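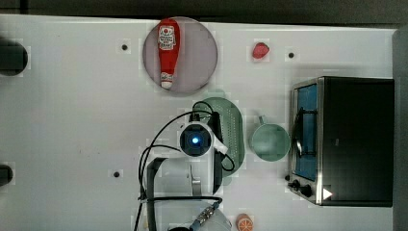

Four weeks without sugar: a talk with the maker of the Avasley food diary

The Avasley app has been in the stores since October. It is a diary for people who have stomach trouble after eating and want to find the reason. We met its developer in the small office of Nultden, where three people work.

"I made it first for myself," she says. "I had cramps for years and I wrote everything in a paper notebook. But in a notebook you cannot search."

The free version keeps 710 foods in its list. The paid one has 1076, and it also draws a curve of the complaints for each month. Is the free list enough? "For most users, yes. If something is missing, you type it in by hand. Please do not forget the sauces, they have often onion or much sugar inside."

She is careful when I ask about healing. "The app does not heal. It shows you a pattern, and with this pattern you go to your doctor." The diary can be printed for the appointment on 4 pages.

A version for tablets, with the name Cesholm, is in preparation. She does not want to give a date. "Last time I gave one, and then I received many angry letters."

Avasley works without registration, and the entries stay on the phone.

February 16, 2019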